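How a robot learns to tidy a drawer

The robotics club at Terklow School enters the Trakmont Challenge, a competition for teams aged nine to thirteen. This year's task is sorting: the robot must pick up small parts and put each one in the correct drawer.

Picking things up is easy for you. Your eyes find the object, your hand opens to the right width, and your skin feels when to stop squeezing. A robot needs each of these steps worked out for it.

The part that holds things is called a gripper. The club's design, named Grarel, has two fingers that close towards each other. At the end of each finger is a flat pad. A bigger pad touches more of the object, so the object is less likely to twist or slip.

The fingers are moved by bars joined at pivots. A group of bars like this is called a linkage. When one bar moves, it pushes or pulls the next.

How does the robot learn where to put its fingers? People show it. A person holds a gripper by hand and does the job while a camera records. One complete try is called a demonstration. The club recorded 667 demonstrations between September and November and removed 59 that had mistakes in them. A computer program then looks for patterns in the rest – where the object was, and how the fingers moved towards it.

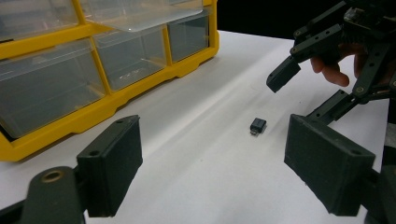 A small black part on the table, between the gripper fingers. The clear drawers are at the back.

In the competition, a full run is worth 1000 points. A team needs 600 to reach the next round. Points are lost if a part is dropped or a drawer is left open.

Word list
Gripper: the part of a robot that holds things.
Linkage: bars joined together so that they move each other.
Pivot: a point that something turns around.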